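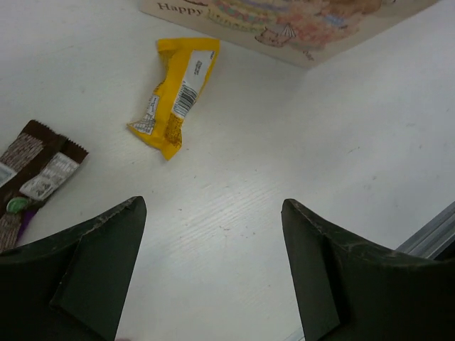 Home Products Polling Place Seals Support

Cultileo Ballot Transfer Case

The Cultileo is a lockable case for moving marked paper ballots from the precinct to the central count. It holds up to 1,000 single-sheet ballots, stored flat. Folded ballots reduce capacity, and the county should test with its own stock before setting a limit per case.

The lid closes on 2 hasps. Each hasp takes a padlock or a numbered pull-tight seal, and both positions remain visible when cases are stacked. A window on the short side accepts a chain-of-custody card – the card is inserted from inside the case and cannot be changed while the lid is sealed.

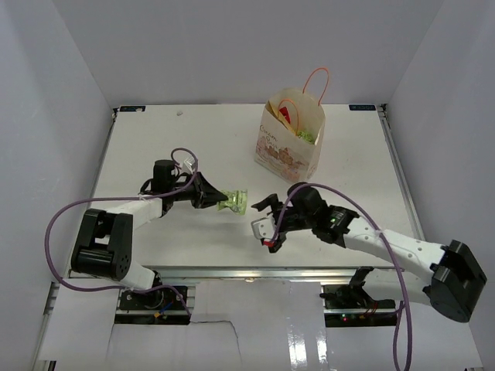
Seal numbers should be entered on the custody form at closing and checked again at intake. If a number does not match, leave the case sealed and follow the local procedure for discrepancies. State rules differ on who must witness this step. The Cultileo does not record openings by itself; a case with no seals fitted offers no evidence of tampering.

The case fits the Janard cart without straps. It also fits the older Hendodwood rack, but only with the handle folded down. Provisional ballots need the divider insert, sold separately.

Ordering
Cases ship with 2 keys and a pack of 40 seals. Seal numbers run in sequence within a pack. Custom number ranges are available on request – allow extra lead time before a primary or general election. Replacement keys are issued only to the election office on the original order.

Contact Ginting Election Supply | Copyright Ginting | Back to top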